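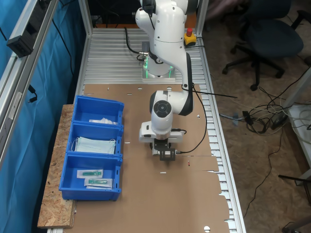

Fig. 4-1. Demo table with cardboard sheet down and supply bins on the left.

4. SETTING UP THE OPEN DAY DEMO

Read this section the day before. Not the morning of. It covers the supply picking demo only, one arm, one table, one operator and one host. For the classroom version see section 6.

Operator runs the arm. Host talks to visitors and holds the line. Don't combine the two jobs, we tried it at Dunmore and the line ended up on the wrong side of the table.

4.1 Before you start

You need:
Demo table with arm already bolted down (section 2)
Cardboard sheet
Blue bins, 3
Supplies for the bins: face masks, sealed medical packages, white items in their bag
Emergency stop, wired and tested
Floor tape
Laptop with the Plidville demo program loaded
Printed host card (back of this binder)

Allow 45 minutes. Longer if the arm has been moved to another room, because then you are doing section 2 again as well.

NOTE: Sealed packages only. Anything with a torn pouch goes in the trash, don't tape it up. Demo supplies never go back into clinic stock, even if they look fine.

4.2 Table and sheet

1. Power OFF at the control box. Check twice.

2. Clear the table. Tools, cups, zip tie ends, all of it.

3. Lay the cardboard sheet on the slats. The straight edge goes toward the bins. The ragged edge goes on the right, some slats will show on that side, fine.

4. Push down on the corners. If one lifts, tape it from underneath. Tape on top catches the fingers.

5. Old holes and slits in the cardboard don't matter unless a package can snag on them. Run a package across by hand. Snags? Swap the sheet.

6. Keep the sheet back from the arm base. The base ring has to be visible all the way around the front from the operator position.

CAUTION: Don't cut the sheet on the table. Knife goes into the slats and into whatever cable is under them. Cut on the floor.

4.3 Bins

1. Bins go on the wooden board along the left side of the table. End to end, touching, no gaps.

2. Sloped fronts all facing the same way. Check this, one gets turned around every single time.

3. Load as follows:

Bin A (nearest the base): white items, in their bag
Bin B (middle): face masks, flat stack, ear loops tucked as best you can
Bin C (farthest from the base): sealed packages, two at a time

4. Masks: lay flat. Don't fluff the stack up to make it look full. The arm picks from the top and a fluffed stack gives you two or three masks at once.

5. Packages: they can overlap at the edges, the program handles that. Don't stand them on end against the bin wall.

6. Slide the whole row toward the base until it stops against your tape mark. No tape mark? Do 4.5 first and then come back here.

NOTE: Board must not rock. If it rocks, fold a piece of card under the low corner. Check again after lunch, it works loose.

4.4 Cables

Most of the trouble at open days is cables.

1. Base connector: push in, turn collar until it stops. Wiggle. Should not wiggle.

2. Gripper cable: follow it down from the elbow with your hand. There should be a loose loop near the wrist. Too tight and it pulls the sensor off square. Too loose and it drags on the cardboard and moves the packages. Leave enough slack for a full turn of the wrist, no more.

3. Sensor under the gripper: check the mounting plates are snug. Fingers only, no driver.

4. Estop cable runs on the slats behind the cardboard, never under it.

5. Floor cables on the right side of the table: gather into one pile, push as far under the table as they go. Power brick stays on the floor in open air. Do not put it in a bag or under the carpet edge.

6. Chairs out. An office chair caster will roll over a cable and then sit on it. Move them behind the tape before doors.

CAUTION: No visitors on the right side of the table, for any reason. Trip hazard, and that's the side the operator needs for the stop button.

4.5 Emergency stop

Yellow housing, red button, far end of the table beside the base.

1. Twist to release.
2. Power ON. Wait for the ring on the base to light green. If it stays any other color go to section 7.
3. Jog the arm a little in any direction.
4. Hit the button while it's moving. Arm has to stop dead.
5. Twist, reset from the laptop, jog again.
6. Do steps 3 to 5 a second time with the host pushing the button. Host must be able to reach it without leaning over the cardboard. If they can't, move it until they can.

Write the time of the test on the log sheet, both people initial. No initials no demo. Tadeusz Sadowski signs off on the log at the Dadenness site, everywhere else it's whoever has the binder.

WARNING: If the stop test fails the demo is cancelled. Leave the arm powered off and let visitors look at it. Don't try to fix it with people in the room.

Tape mark for the bins: with power off again, put the row of bins where section 2 tells you, then one strip of tape on the board at the base end. Write DO NOT MOVE on it. Power back on, wait for green.

4.6 Dry run

1. Home the arm. Gripper should hang over the middle of the cardboard, plate level. If it hangs over the bins you have the old home position loaded, reload the program.

2. Select OPEN DAY SLOW. Not OPEN DAY. The plain one is full speed and is only for recording.

3. Run one pick from each bin. Arm picks, carries over to the cardboard, sets down, goes home.

4. Watch the cable loop the entire time, not the gripper.

5. Put everything back by hand. Arm homed and PAUSED before your hand goes anywhere near the table. Paused means the laptop says paused.

6. Repeat until you get three clean rounds in a row.

Common problems:

Picks two masks. Restack, flatter. Still two, take half of them out.

Drops a package. Usually it grabbed the sealed edge. Turn the package a little in the bin.

Misses bin A completely. Bins slid. Check tape mark.

Sensor picture too dark. Curtain is pulled too far across the window side. Open it a bit, then check for glare off the package plastic.

Cardboard creeps. Tape came off underneath. Pause, power off, redo 4.2 step 4.

4.7 Floor and visitors

1. Tape line on the carpet, one big step back from the table. Adults reach farther than you think.

2. Blue curtain stays closed on the left side. Keeps people from coming in behind the bins. Cables hang back there too so don't let anybody lean on it.

3. Small groups. Wait for the last group to leave before the next comes up to the line.

4. Host position: front corner of the table, facing the visitors, stop button side. Operator on the laptop.

5. Run order for each group:
Host says hello, points out the stop button and the tape line
One pick from bin C (packages look best, start with those)
One pick from bin B
Questions while operator pauses and resets
One pick from bin A if there's time

6. If a kid crosses the line, pause first, talk second.

What to tell visitors, short version: the arm is practicing putting clinic supplies where someone asked for them. It's slow on purpose today. It gets things wrong and that's OK to see. Dont promise it will be in a hospital by any particular date. For questions about jobs or money, hand out the Prornmont contact card and move on.

NOTE from Glenys Crabtree after the December visit: people ask to hold the masks. Keep a handful on the host side for that. Nothing that has been handed around goes back in bin B.

4.8 Between groups

Arm homed and paused
Supplies back in their bins
Bins against tape mark
Look at the cable loop
Look at the floor for dropped stuff, small pins and plugs especially, also check the cardboard
Ring green
Go

If the program counter passes 1,000 cycles the laptop asks for a maintenance check. Don't click Skip. Stop at the end of the current group, do the check in section 8, come back. Better yet look at the counter the day before.

4.9 Shutting down

1. Last group out, door closed.
2. Home the arm. Wait till it stops.
3. Quit the program, save the log. Name it site and month.
4. Power OFF at the control box. Ring goes out.
5. Push the stop button in and leave it in.
6. Bins off the board, lids are in the crate. Open packages to the trash, sealed ones stay with the demo kit.
7. Sheet can stay on the table if there's another visit the next day. Otherwise flat against the wall, not rolled.
8. Floor tape up. It leaves marks on the carpet if it's left over the weekend, and the rooms people do complain.
9. Chairs back.

Leave cables pluged in at the base unless the table is moving. If it's moving, see section 9, and cap the silver connector.

Send the log sheet and any notes to Tadeusz. Wrong steps in this section, write on the page in pen and he'll pick it up for the next print.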